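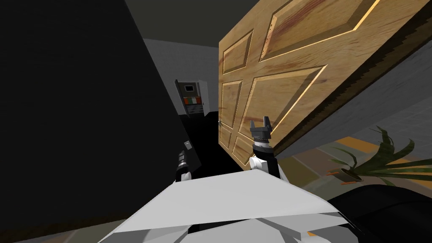 Door task fault review, Ekmont simulation group
Minutes, April meeting, Plultadthorpe office, 14:00
Chair: Edmund Jabłońska

1. Minutes of the March meeting
Agreed without changes.

2. Fault in the door task
The chair reported that the two-gripper model tips over in the simulated panelled door task. In the last batch of 40 runs it fell in 19. In each of these the base kept driving after the right gripper had met the door, and the stop signal was not raised. The Foltard controller logged no error.

Run 351 was replayed. Contact force passed the limit 36 steps before the stop was sent. The group agreed that the contact check reads the wrist only and ignores the fingers. Whether the door hinge is also set too stiff was left open.

3. Safety
The same controller build is loaded on the test unit at Ziółkowski. It was agreed that door work on that unit stops until the fault is closed. Arm work away from doors may go on at low speed with a second person at the stop button.

4. Actions
4.1 Add finger contact to the stop check. Controls.
4.2 Repeat the batch with the hinge at half stiffness, start positions unchanged. Simulation.
4.3 Send written notice of the door work stop to Ziółkowski by 17:00 today. Chair.
4.4 Keep all logs from the failed runs. Simulation.

5. Any other business
None. Meeting closed at 14:50.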